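How to Get Your Small Boat Ready for Its First Regatta

Print this page | E-mail to a friend

So you've signed up for your first club regatta - good for you! I still remember standing on the dock at Grestport with a bag full of the wrong things, and I'd love for you to have an easier morning than I did.

Start the evening before. Lay the mainsail out on dry grass and run your hand along every seam, then check that all your battens are in the bag (I once left 2 of them in the garage). Rinse the blocks with fresh water and look over your sheets for chafe, especially where they pass through the cleats. If a line looks tired, swap it now.

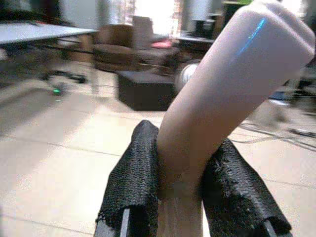
Fuzzy, pilled fabric and loose threads at a frayed hem.

On the day, plan to be rigged 40 minutes before the warning signal. Read the sailing instructions twice, write the course on a strip of tape and stick it where you can see it from the helm. Then get out there and sail up and down the start line, timing a few runs with your watch. At Irneck the line was so crowded that I hung back a boat length or two, and I had a lovely clean start because of it!

Afterward, rinse everything again, and don't roll the sail away damp. Mine sat wet in its bag one December, and I was scrubbing mildew until spring.

Shared 19 times | 30 comments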